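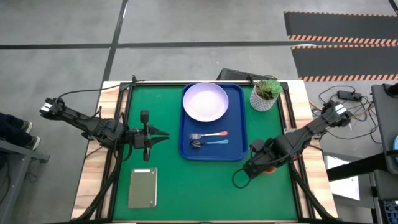
Tuesday, September 11, 2018. Up too early, couldn't sleep, so dishes. Well — not dishes exactly, sorting dishes. Houda Abou Zeid is coming for supper with the Tawfik people and I have to decide tonight what goes on what, and I keep going back to the blue tray. Rectangular, rounded corners, a decent rim so nothing slides off when I turn too fast in the doorway. Put the lavender plate on it up at the top end and stood there looking at it on the green felt like an idiot for five minutes. I like it. Pale purple on blue, would not have picked that in a store. Leaves the whole rest of the tray for bread and the little bowls. If I can find the little bowls.

Bowls. Where. Not in the box marked BOWLS, that one had extension cords and a swim cap. Still have boxes from the move in January, which is shameful, I know. Opened 2 more before work. Found the good scissors, the Pluvberg calendar with all the ferries on it, one oven mitt. Left hand.

Work was long. Skip it.

Stopped at Jekunance on the way home for olives and the flat bread, they were out of the flat bread, got the seeded one which Houda says tastes like a bird feeder. Too bad. Also got paper napkins in a yellow that looked fine in the store and looks like mustard at home. Might go back. Probably wont.

Later — ok, menu. Lentil soup first, then the chicken, then the salad on the lavender plate, passed around on the tray so people can help themselves. Or cheese on the plate and salad in the big wooden thing? The plate is pretty shallow, dressing would run right off. Cheese then. Decided. Grapes if they look any good tomorrow.

Called Mom about the soup. She says cumin at the end, I've been putting it in at the start for 9 years apparently wrong. She also wants to know if I called the dentist. I have not called the dentist.

Odometer turned over 2,264 on the new car, only writing it down becuase the guy in Borkasbridge said bring it in early if it keeps making the noise and it keeps making the noise. Like a spoon in a coffee can. Only on left turns. Have to call them too. Put it with the dentist.

Seating is going to be tight. We're roughly 9 if the cousin comes and I have 4 chairs that match and a bench and the step stool. Step stool is mine I guess. Could ask upstairs for folding chairs but then I'd have to invite them, and I'd like to, just not with the soup situation so uncertain.

Washed the tablecloth, hung it over the shower rod, it dripped on the bath mat, now washing the bath mat. Iron is in a box. Of course.

Tomorrow: grapes, lemons, find bowls, ice, trash out before eight. Write Houda back about parking, she asked twice. Tell her the side street, not the hill.

Found one little bowl. It was in the fridge with half a lemon in it. So the others cant be

going to bed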